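Chapter 3
Pointing Devices and the Surface Under Them

In this chapter: what the mouse reads, why the surface matters, setting up a work spot away from a desk. Key terms: sensor, tracking, shell, scroll wheel, mat.

Chapter 2 dealt with keyboards. Keyboards don't care much what they sit on. A mouse does. Most mice sold now are optical, meaning a small light shines down and a sensor compares one tiny snapshot of the surface with the next. No detail, no movement on the screen. Glass is bad. Gloss is bad. Gaps are bad too, which is the trouble with slatted furniture. The sensor crosses a gap, loses the surface for a moment, pointer jumps.

Students at the Escombe campus do a lot of their work outdoors from February on, so this comes up alot. Try it yourself before reading section 3.2. Bare tabletop first, then a mat. Same mouse, same hand, 20 slow strokes each way. Write down every skip in your Bredis workbook.

A few points to keep in mind.

A mat should lie flat. On a round table put it off to one side if the middle is a different level, and check for a ridge under it.

Plain color or a soft fade, either is fine. Very shiny prints, less so.

Strong sun can get in under the shell and confuse some sensors. Shade the mouse with your hand and see if the skips stop.

Clear shells are handy for teaching. You can point at the scroll wheel area and the parts around it with out a screwdriver. We come back to this in the Masri teardown, section 3.4, where 2 mice are opened and the parts laid out in order.

Now look at where the object on the table is in each view and decide which position you would expect to track best. 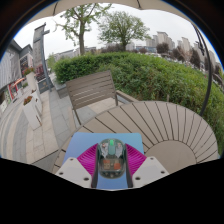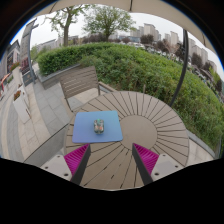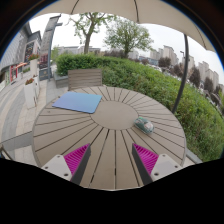

Fig. 3.1 Round slatted table with mat. First view, clear-shelled mouse on the mat; last view, mouse on the bare slats.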